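The Understudy of Barus Street

By the time the Friday matinee let out, Saodah Raju had been an actress for exactly two hours, and she loved it so much she could hardly feel her feet!

She'd come to the Wendt Theater in January to sell tickets. She was good at it, too — fast with change, nice to the old couples who wanted the aisle. Then the girl who played the sister lost her voice, and the girl who covered for her was stuck on a train, and Kamarul Mandagi came tearing into the lobby with his tie over his shoulder.

"You've seen it every night," he said. "Do you know the lines?"

Did she know the lines! She knew everybody's lines. She knew the butler's cough in act one and the place where the rain effect always came in late. She said them in the shower, and on the bus, and once to a very patient dentist.

"Most of them," said Saodah.

They pinned her into a green dress made for a woman 6 inches taller, and out she went. She skipped a whole page in the second act, and the leading man, bless him, skipped right along with her. When she slammed the door and the set wobbled, the laugh came rolling up from the seats like a warm wave, and oh, she wanted to stand in it forever.

When she got back to the dressing room, there was a box on the table. 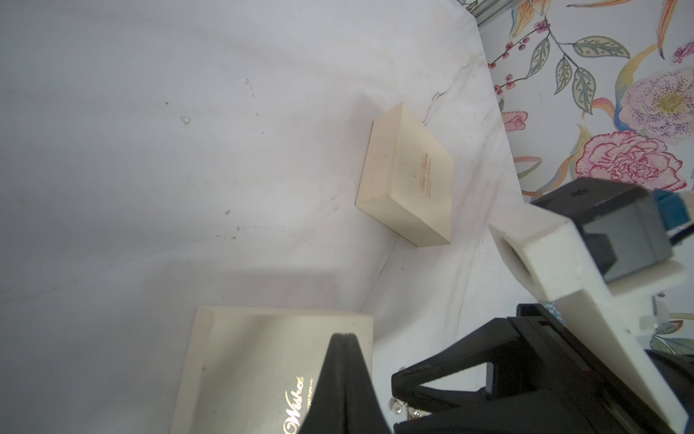

The little box with the gold lettering.

"Who left it?" she asked.

Kamarul shrugged. He was grinning all over his face. "Somebody from Fosta Pictures was in row 9. He wants you to come in and read for them. It's a tiny part, a waitress, and they're seeing nearly 4,000 girls for it."

"Four thousand!"

"So wear comfortable shoes."

Saodah laughed until the pins gave way. Then she picked up the box, sat down in all that green skirt, and made him tell her about the man in row 9 again, from the beginning, with the voices.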